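# Koltside Board: README

by Leonie Tiedemann
19th March
14 shares · 4 comments

The Koltside board is a flat white board with blue parts that go into it, or onto it, or (if you are in a hurry) under the radiator. This file covers the files for printing it, the record sheets that go with it, and the opinions of everyone who has ever borrowed one. The opinions take up the most room on the disk.

If you only want to make a board, read "What is in the folder" and "Making one" and leave. If you mean to use the record sheets for anything, please read the rest. I will know if you haven't, as your questions will be the ones answered under "Known faults".

## What is in the folder

- `board/` has the drawing of the base sheet and the raised plates. Print the plates separately and stick them down.
- `parts/` has the knob, the pegs and everything else blue.
- `outlines/` has the line drawing of the holes and slots, for anyone who would sooner cut them than print them.
- `sheets/` has the record sheets, typed up by Raili Pelkonen from paper, including the ones with soup on.
- `old/` is the Jirnley board, our first try. It is kept out of sentiment. Please don't make it.

There are 272 record sheets and between them they hold 2,725 single placements. A placement is one part, one attempt. If somebody tried a peg four times and then swore at it, that is four placements, and the swearing goes in the `remarks` column.

## Why the board exists

Hervé Maillard wanted a thing you could set down on any table and use to compare how people put small parts where they belong. There are plenty of those already. Most of them are lovely, made of beech, and cost more than the table. Ours had to be cheap enough to lose. We have since lost several, so the design works.

The blue was an accident. Lihua Yao had most of a reel left from another job, and by the time anyone thought to discuss colours she had printed the lot. It shows up well on white, which has saved us from having to pretend we chose it.

## The layout

The board is divided into sections by faint outlines and raised plates. The outlines are faint on purpose. In the Jirnley version they were bold and black, and people lined things up with the ink and ignored the hole.

The big round knob goes in the upper middle section and is the part everyone reaches for first. It has a small tab sticking up so there is something to turn it by. Early knobs had no tab and were turned by the flat of the palm, with a squeak you could hear on the stairs.

Just below the knob is the place for a very small peg, with a round hole outlined to one side and a slot outlined to the other. The peg is the part that goes missing. Print spares. Print more than that.

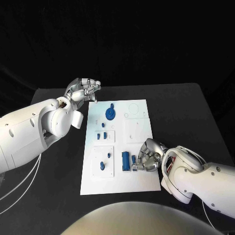
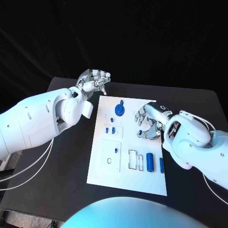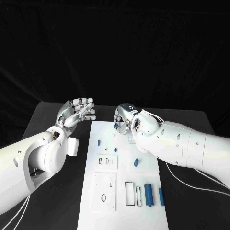 *Photos: Lihua Yao / Koltside board project. The white board and its blue parts, on a dark table. In the second picture the small blue peg is just above the board.*

## Making one

1. Print the base flat. If it comes off the bed curled, it will rock, and every sheet you fill in will say "board rocks" in the remarks. Ours did, for most of April.
2. Stick the plates down using the outline drawing. Leave it overnight. "An hour should do" is how we came to own the board known as Skaltstead, on which two plates have wandered.
3. Print the parts in one colour that isn't the colour of the base.
4. Try every part in its place before you glue anything that can't be unglued. This seems too plain to write down, and yet there was a reason for writing it down.
5. Put the board on something dark if you mean to photograph it. White on a white tabletop comes out as a blue knob floating in fog.

Layer height doesn't matter much. Hole size matters a great deal. The drawings allow for a printer that runs slightly fat, as ours does. If yours is better behaved the pegs will drop in too easily, and you will get a flattering set of sheets that can't be compared with anybody's.

## The record sheets

Each row in the typed-up file is one placement. The columns are:

- `sheet`: the number in the top corner of the paper.
- `board`: which board was used. We name them, which was Jannik Albers's idea and has caused more mix-ups than numbers would have.
- `part`: knob, peg and so on. Raili has tidied the spelling. Before that we had "nob" as a separate part.
- `start`: where the part was lying before the attempt. "On board", "on table" or "other". "Other" includes "floor".
- `result`: `in`, `out` or `half`. See below about `half`.
- `seconds`: by stopwatch, stopped at 60. Anything that took longer is written as 60 and marked `over`.
- `remarks`: free text. Unfit for children in places.

A word on `half`. It was meant for a part that is seated but crooked. Some people used it for "I think so" and at least one used it for "good enough". There are 92 of these. I went through them one evening with the idea of sorting them out, and stopped when I noticed I was sorting them by handwriting. They are as they were written. If you need clean results, drop them.

The photographs are not part of the record sheets and can't be matched to rows.

## How the board should be set out

Put it flat in the middle of the table. It need not be square to the edge. We used to insist on that, with a strip of tape, and then found that people spent longer lining up the board than using it. A small turn one way or the other is fine. Note it if it is large enough that you would straighten it at home.

Keep the rest of the table clear of anything blue. A certain pen lid is recorded on three sheets as a peg, and once, I am sorry to say, as `in`.

Start with the knob in place and leave it there until the sheet asks for it. Loose small parts go by the near edge unless the sheet says otherwise. Do not keep them in your pocket to save time.

## Known faults

- The knob can be put on the wrong way round. It will seem to fit. It does not fit.
- The smallest peg can be pushed right through if the base was printed thin. It then sits under the board, and the board rocks, and you will blame the printing. Look underneath first.
- The slot to the left of the peg takes a part that is easy to snap. Print it lying down.
- Sheets from Skaltstead have odd times for anything near the two stray plates. We left them in and marked them.
- The Stüber stopwatch, which we were given and so felt bound to use, has a button that sticks. Times taken with it are marked `st`. They are not wrong, exactly. They are generous.

## What not to use it for

It isn't a test of how clever anyone is. Hervé is dreadful at it and he drew it. It also isn't a toy: the pegs are small enough to swallow, so keep them away from anyone who would consider that.

Please don't quote a single average from the whole file. It mixes four boards, two stopwatches and a great many moods.

## Using and sharing

Print it, change it, sell it if you can find somebody. If you change the hole sizes, please change the name too, so your sheets don't get mixed in with ours. If you find a fault, write and tell me. If it's the knob, I know.

---

4 comments

**Raili Pelkonen**
For the record, the soup was on two sheets only, and it was lentil. I could read every figure.

**pegboard_tom**
Printed the whole set at the weekend. Fits nicely apart from the slot, which is tight. Do I file the part or the board?

**Leonie Tiedemann**
The part. If you file the board you have made a different board, and we've already got four that don't agree with each other.

**Jannik Albers**
I still say the names are easier to remember than numbers — everyone knows which one Skaltstead is.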